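4.2 Does a basket on the counter change what people eat?

The claim that food kept in plain sight gets eaten more often has passed into kitchen advice with very little resistance. Much of the support comes from short studies in which people report on their own eating. Bortolotti and Rahimi, in their Womthorpe survey, asked 1063 households where they kept fruit and how much of it they ate in a usual week. Those with an open basket on the counter reported more. We do not doubt the answers, but we do doubt what has been made of them.
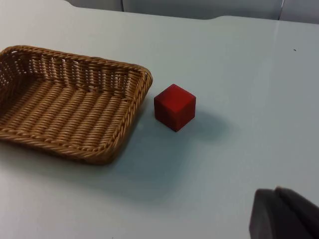
A household that already likes fruit has good reason to own something to put it in. The survey cannot separate this from any effect of the basket itself, and the authors' adjustment for income and family size does not help much. Their follow-up, in which 50 households were given a basket and asked to keep it filled for 12 weeks, looks stronger at first. It had no comparison group, however, and it began in June, when soft fruit is cheap and most people eat more of it anyway. 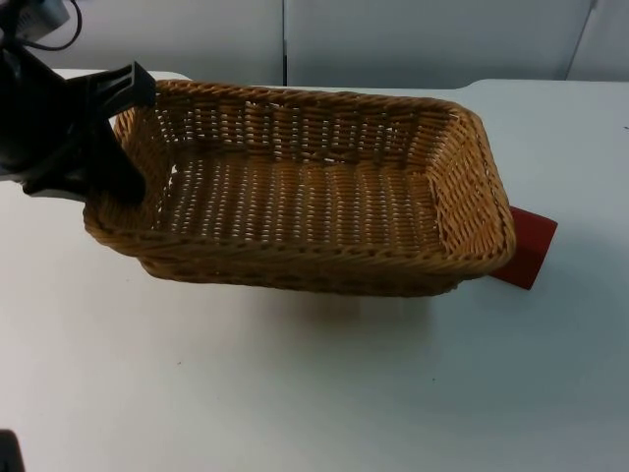
There is also the matter of waste. Fruit bought is not fruit eaten, and the follow-up relied on store receipts. In the smaller Skendix trial, where leftovers were weighed, purchases rose in the first month and so did the amount thrown out. The gain in fruit eaten was small and had vanished by the final visit - a result the summary of that trial leaves out.

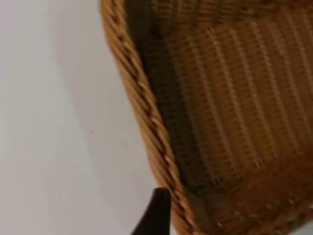

Figure 3. Braided rim of a woven wicker basket, seen at close range.

Container type has had even less attention. Reports use "basket," "bowl" and "tray" as if they were the same thing, and few give dimensions. A deep bowl hides its lower layers, while a shallow basket shows nearly all it holds. If visibility is the proposed cause, this ought to matter - yet we found no study that varied depth while holding the amount of fruit constant. Until one does, we see little basis for the advice as it is usually given.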